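Should Your School Buy a Robot? Read This Before Anyone Spends the Money

By Heledd Owen
For readers ages 8 to 12

Suppose your school wins some money and the principal says, "Let's get a robot!" Everybody cheers. Somebody draws a picture of it carrying lunch trays. Somebody else gives it a name.

I would like you to be the kid in the back row with a hand up, asking, "What is it for?"

I write about machines, and I like them a lot. I have also seen the closet at the Clonthorpe after-school club where the last exciting machine lives. It has a coat on it. So in this article we are going to be a bit grumpy and ask the kind of questions that grown-ups forget to ask when they are excited.

What does a robot hand have to do?

Most of the robots that people want to buy are arms. An arm by itself is only good for waving, so it needs something on the end to hold things with. That part is called a gripper. Some grippers have two flat fingers that pinch, like kitchen tongs. Others have several fingers with joints in them, a bit more like yours. More joints usually means more parts, and more parts means more things to pay for and more things to fix.

Before you choose a gripper, you have to know what you want it to pick up. Sellers like to say "everyday objects." I don't trust those words very much! An everyday object could be a sock. It could be a bowling ball. Make them tell you which ones.

A fair tryout uses things that are different from each other. Think about your own fingers. You pick up a marker by pinching it across the middle. A tomato needs a gentle squeeze, or you'll be wearing it. A plate lying flat is hard to get under, even for you, so you probably tip it up by the rim. A cup can be held by the handle or around the side. You know all this without thinking. A robot doesn't know any of it until somebody programs it or trains it, and that work takes time that has to be paid for. 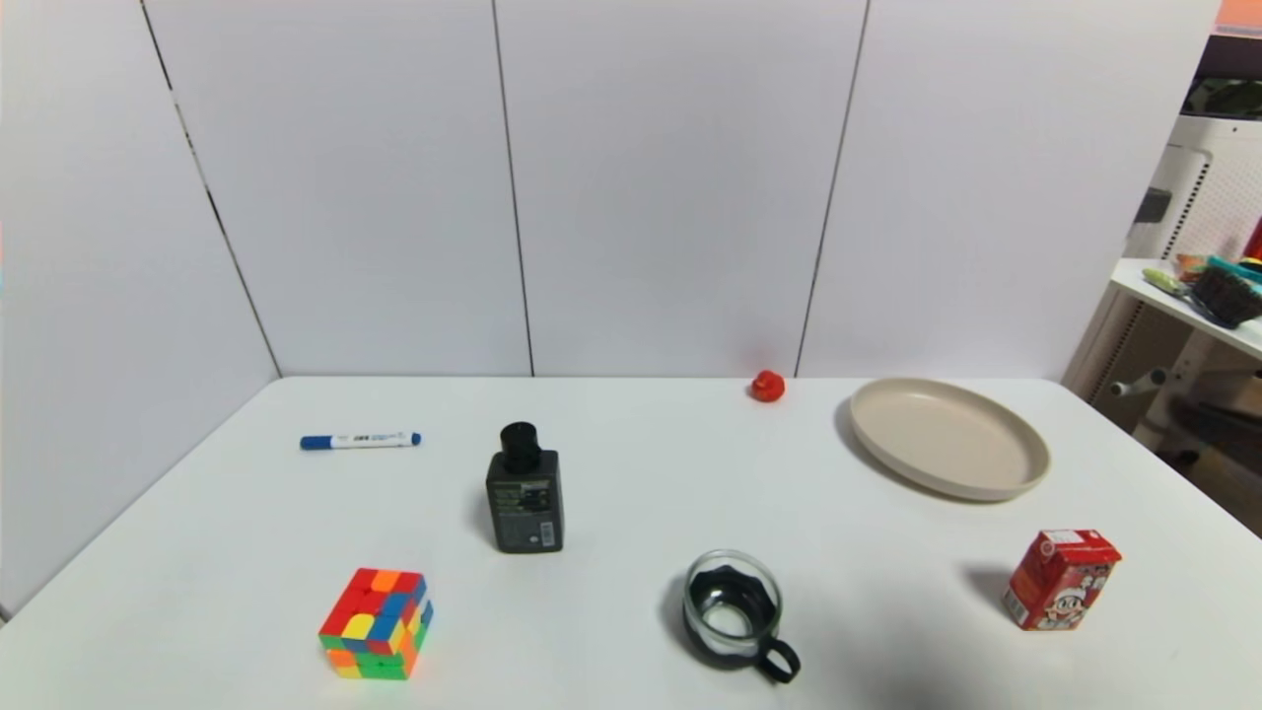
The price on the sign is not the price

Pretend you want a puppy. The puppy costs money, and so do the food, the bed, the vet, and the shoes it will eat. Robots are like that, except they don't eat shoes.

When a seller gives you a price, ask what comes with it. Sometimes the arm is one price and the gripper is another. The camera may be extra. There's also the table or stand it bolts to, the computer that runs it, the programs on the computer, and the cables. Someone has to put it all together. Someone has to teach the teachers. And if a finger breaks, is a new finger in the box, or do you have to send away for one and wait?

Let's try it with a made-for-math budget. Say your class can spend 1,000 tokens.

A robot arm costs 600 tokens. Great, you have 400 left.
The gripper costs 250. Now you have 150.
The camera costs 100. Now you have 50.
The stand costs 80.

Oh dear. You are 30 tokens short and you haven't plugged anything in yet. You have no spare parts, no lessons for the teacher, and nothing saved for next year.

Now do the same sum in a different order. Start by taking 200 tokens away and hiding them for repairs. Then see what you can buy with the rest. It's a less exciting way to shop. Recep Çetinkaya, who looks after the machines at a workshop in Kurtuluş, told me he won't shop any other way. "If there is no money for fixing it," he said, "then I am buying a very heavy ornament."

Watch out for the video

Almost everybody decides they want a robot after watching a video. The robot picks up a cup, the music plays, and the cup goes on a shelf. Lovely.

Here are some things a video can leave out. It might be speeded up. It might show the one try that went well after a whole afternoon of tries that didn't. There might be a person just out of view steering the arm with a controller. None of these is a crime, and steering a robot by hand can be a useful way to teach it. But if the seller says "it does this by itself," you are allowed to ask if it was doing it by itself in the video.

Photographs have the same trouble. A hand next to a bottle hasn't picked up the bottle.

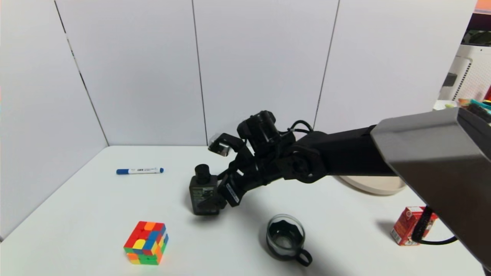 So ask for a tryout, with you in the room. Bring your own objects in a bag and don't tell the seller what's in there. Put them on the table any old way, some close together and some far apart. Then ask for each object to be picked up more than once. A single good try could be luck. Write down every try, even the boring ones, and even the ones where the seller says, "Oh, that one doesn't count." It counts.

Zinhle Shezi helps schools plan their spending, and she has a rule for tryouts that I have stolen. After the robot has done its best, move the objects and do it all again. Turn the marker so it points another way. Slide the cup closer to the plate. Plenty of machines do very well when things are exactly where they expect them to be, and then get muddled when something shifts by the width of your hand.

Ask her favorite question too: "How long did it take you to set this up?" If the answer is two minutes, good. If the answer is three days, you need to think about who in your school has three days.

Where is it going to live?

An arm needs more space than you would guess. It has to swing, and nobody's head should be in the way when it does. Measure how far it can reach and then leave extra room around that. Look for where the cables will run, too. A cable that flops across the work table can get snagged, and a cable across the floor can trip a person.

Ask how loud it is. Ask how you stop it in a hurry, and ask to see that work. There should be a big, easy way to stop it that everyone in the room can reach, and an adult should be in charge whenever it is switched on.

Could something else do the job?

Now for the question sellers like least. Imagine the Stoven Library wants a robot to put markers back in a box at the end of the day. How long does that take a person? A minute, if they dawdle. How long would it take to buy the robot, set it up, teach it about markers, and fix it when it gets confused by a crayon?

You might still want the robot! If the real reason is that kids want to learn how robots work, that's a perfectly good reason, and the markers are just practice. But then say so. You would choose a different robot for learning than for tidying. For learning, you want one that is easy to open up, easy to program, and not a disaster if somebody makes a mistake. It might be small. It might be slow. It might be borrowed for a month, which costs much less than buying, and gives you time to find out whether anyone still cares about it in week three.

Try this: be the buyer

You need a table, a bag, a pencil, and a friend.

1. Put some safe things from around the house in the bag. Choose hard and soft, round and flat.
2. Your friend is the robot. The robot may use only a thumb and one finger, and has to wear an oven mitt.
3. Tip the things gently onto the table. Ask the robot to pick up each one and set it down again.
4. Do it again with a glove in place of the mitt. That's your more expensive gripper.
5. Make a chart. Which objects did the glove make easier? Were there any the mitt did just as well?
6. Pretend the glove costs double. Decide whether you'd pay for it, and write one sentence telling the principal why.

Müzeyyen Bilgin's class tried this in July at their summer camp and ended up in a long argument about grapes. Half of them wanted the glove. The other half said to stop buying grapes.

Words to know

Gripper: the part on the end of a robot arm that holds things.
Joint: a place where something bends or turns, like your elbow.
Budget: a plan for what you will spend, made before you spend it.
Spare part: an extra piece you keep for when the first one breaks.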